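Print this page | E-mail this page

May 29, 2024 | By Inmaculada Cuesta | Reading time: 5 min

Call for participants: remote demonstrators for simulated tabletop manipulation (Stustau, Urov project)

Stustau is recruiting 17 remote demonstrators for the second collection round of the Urov project. Demonstrators guide a simulated robot arm through short manipulation tasks, using a handheld controller from their own home or office. The recorded motions are used to train and test control policies for two-finger grippers. No robotics background is required. Good hand steadiness and patience with repeated tasks are.

Background

Urov studies how many human demonstrations a policy needs before it can handle small upright objects that stand close to each other. The first round, completed in February, used blocks and cups. The second round uses chess pieces on a board. Chess pieces are tall and narrow, they have a clear upright state, and a grasp that is slightly off center tends to tip them or disturb the piece next to them. Errors of this kind are easy to label, and we want them in the data in realistic proportion.

All work is done in simulation. The operator sees the workspace from one or more virtual cameras and moves the gripper with the controller in six degrees of freedom. The trigger opens and closes the fingers. Joint positions, finger opening, object poses and controller input are logged at every time step. 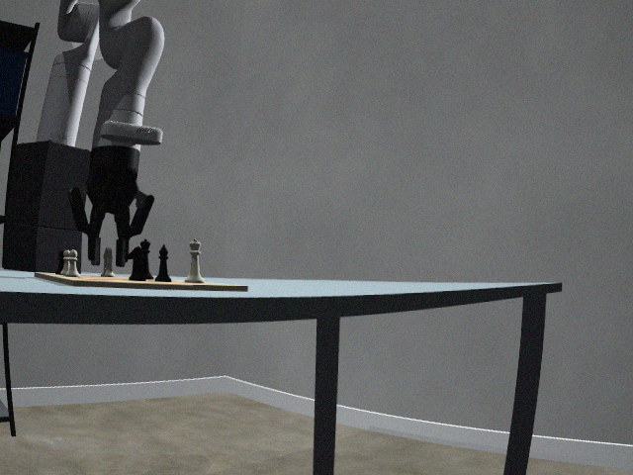
Side view at board level, gripper open above the pieces.

The low view is used to judge fingertip height before closing. It gives little help with placement across the board, and operators are expected to switch views during a task. The switch is bound to a thumb button and is logged along with everything else.

What you will do

Each session starts with a calibration routine, in which you trace a set path with the gripper. You then receive a written task, such as moving one piece to a named square, separating two pieces that touch, or lifting a piece and putting it back upright. Starting layouts vary and are not legal chess positions. You do not need to know the game beyond the names of the pieces, and a reference sheet is supplied.

A demonstration ends when you press the stop button, either after the task is done or when you judge that it cannot be recovered. Failed attempts are kept. Please do not discard a run because a piece fell over – press stop, mark the run as failed and continue with the next one.

The full set for this round has 129 task variants. Every participant is assigned a subset, with some overlap between participants so that we can compare operators on the same layout. Target volume for the round is about 2000 demonstrations.

Time and equipment

Participation consists of 3 sessions, booked individually through the Waveo scheduling page. Sessions should fall on separate days. Breaks can be taken between any two demonstrations, and the session clock stops while you are on a break.

You will need:

- a desktop or laptop computer with a wired network connection
- a monitor of ordinary desktop size (tablets and phones are not supported)
- a chair and desk that let you rest your forearm
- a quiet room, as part of the calibration is given by voice

The controller is shipped to you with a prepaid return label. It must be sent back within one week after your last session. The client software runs in the browser and nothing has to be installed.

Who can apply

Applicants must be 18 or older and able to read task instructions in English. Left-handed operators are underrepresented in our first-round data and are strongly encouraged to apply. Normal or corrected vision is needed. Experience with video games, CAD software or remote equipment should be listed on the form, but it is recorded as a background variable and has no effect on selection.

People who took part in the first round may apply again. They will be placed in a separate group for the analysis.

Known limits of the setup

Contact in the simulator is stiffer than contact with a real object, and there is no force feedback in the controller. You will have to tell from the picture alone whether the fingers have closed on a piece. Depth is hard to read in the wide view when the gripper is near the board, and most new operators stop too high on their first attempts. Shadows on the tabletop help with this, and their direction changes with the lighting preset. A short practice block with no logging is available before the first session.
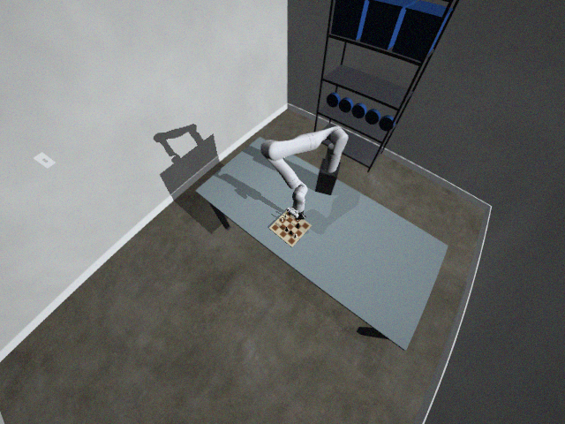

Isla Harawira writes that in the first round her early runs were slow because she steered the wrist and the height together, and that things got easier once she lined up over the object first and only then went down. She adds that she would have liked a longer practice block. The block has been extended for this round, and it can now be repeated before each session.

Payment and data

Participants are paid per completed session. Payment does not depend on the success rate, and a session stopped early for technical reasons on our side is paid in full. The rate is stated in the participant agreement, which you receive before you commit to any dates.

We store the motion logs, the view switches and your answers to a short background form. No webcam video is recorded. Voice is used live during calibration and is not kept. Logs are released to project partners under a participant number – names and addresses stay with Stustau and are deleted after the controller has been returned and payment has cleared. You may withdraw at any time, and on request your logs will be removed from any release that has not yet been made.

How to apply

Fill in the application form on the Urov project page and select "Round 2, remote". State your time zone, your dominant hand and the hours at which you can normally take a session. Applications are reviewed in the order received until all places are filled, and a waiting list is kept after that. Technical questions about the client or the controller go to the Rivas help desk, which runs the simulation servers. All other questions should be sent to Inmaculada Cuesta at Stustau through the contact form.

Print this page | E-mail this page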